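How Do You Teach a Robot Arm?
A learning page for young visitors, from the Rinden Science Centre
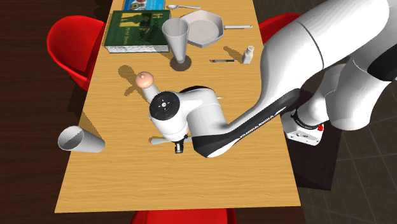 Visitors to the centre often ask whether a robot could simply watch a film of a person tidying up and then do the same. Some robots are being taught in that way, but it is difficult. A person has fingers, a thumb and a bendy wrist. Many robot arms have only a gripper, and the robot must work out how to do with a gripper what the person did with a hand. For this reason, people often teach a robot by moving the robot itself.

A robot arm at a table

The picture was made by a computer. It is called a simulation, and the table, the red chairs and the robot arm exist only inside the program. The black gripper is pointing down towards a thin white object on the table. Other things stand or lie nearby, such as a frying pan, a spoon and a paper cup on its side. To pick up one thing, the arm must keep clear of the rest.

Showing by hand

There are 2 main ways to show a robot a task. The first is to take hold of the arm and guide it. The motors are set so that the arm moves easily when it is pushed. The teacher leads it to an object, closes the gripper, lifts, and leads it to the place where the object should go. Sensors in the joints record how far each one has turned. This works only with a real arm, as a simulated arm cannot be held.

Showing by remote control

The second way is to steer the arm from a distance. The teacher may use a joystick, a hand-held controller or a smaller arm that the large one copies. Remote control works with real arms and with simulated ones. It takes practice. Beginners at our Tistska workshop often close the gripper too early – or forget to open it again at the end.

What is a demonstration?

Each time a teacher shows the task from start to finish, the recording is called a demonstration. One is seldom enough. If the spoon is always in the same place, the robot may learn only to go to that place. Teachers therefore move things between demonstrations. The Abella project, which our education team follows, collected 2,000 demonstrations of simple table tasks. A computer program then looked for patterns in them.

Try it yourself

You will need a partner, a scarf, a spoon and a cup. One of you is the robot and wears the scarf as a blindfold. Sit down before you begin.

First, the teacher gently guides the robot's hand to pick up the spoon and put it in the cup. Next, the teacher may use only words, such as "left", "down" and "close". Allow 10 minutes, then change places. Which way was easier? Did the robot remember the movement when the teacher said nothing?

Words to know

Gripper: the part of a robot arm that takes hold of things.
Joint: a place where the arm can turn or bend.
Simulation: a pretend world made by a computer.

A worksheet for schools is available from the information desk in the Akberg Hall.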